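Fladstead Supporters' Questions

Is the holiday match still going ahead?
It is! We host Drakside on December 26, 2018, and we'd love to see every one of you there, leftovers and all.

How much is a ticket?
Adults pay 5 dollars and kids get in free - just bring them along to the Akumley Road gate and we'll wave them through.

Can I walk from downtown?
You sure can, and it's a pleasant stroll. Please use the crosswalks.
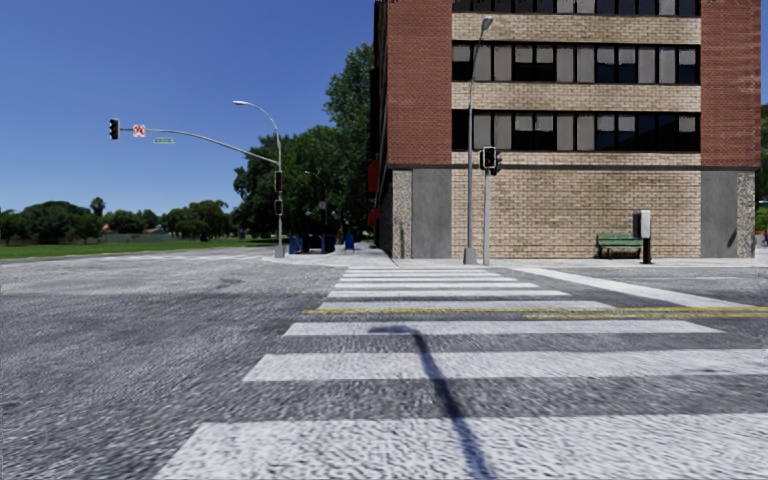 Who do I ask about away travel?
Arlo Mercado looks after the bus list, and he has 44 seats for the Fitzsimmons trip.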